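Ornden Numeracy Circle
Progress report to the Plevo Fund, 11/8/24
Prepared by Danica Nikolovski

Dear friends at Plevo,

Thank you, as always, for your patience with my reports, which I know run long. It has been a lovely and rather busy stretch since I last wrote in June, and there is plenty to tell you.

The families

Over 60 families are now on our books, and most of them come along regularly. We had hoped the parents would stay for the sessions instead of waiting in the car park, and a good many do. One dad told me he'd hated maths since Year 4 and had come to keep his daughter company, and now he's the one asking for the harder puzzles to take home!

Sang Doãn has taken over the two evening groups, to everyone's delight. He has a gift for letting a child sit with a problem a bit longer than the rest of us could bear. He has also begun translating the take-home sheets into Vietnamese, with the first two finished and already in use.

Learning materials

We have leaned towards things that can be picked up and moved about, particularly for the little ones who are still learning to put their numbers in order. Numbered pieces and a long tray go a great deal further with a five-year-old than a page of sums.

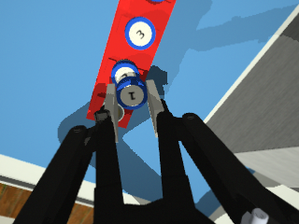
What has been harder

The hall at Ornden was closed to us for a fortnight while the roof was seen to, and we lost some momentum there. Attendance dipped afterwards and has been slow to come back in the older group, where we're also up against netball. Sang would like to try a later start for them next term, and I'm inclined to let him.

Printing has cost more than I budgeted for. I've moved a little across from the refreshments line to cover it, and I hope you're comfortable with that. The figures are in the attached sheet.

Next term

We plan to run a family games night, finish the translations and bring in a proper lending shelf, so children can borrow a game for the week. I'd be very glad to have any of you visit, and the kettle is always on.

Warmly,
Danica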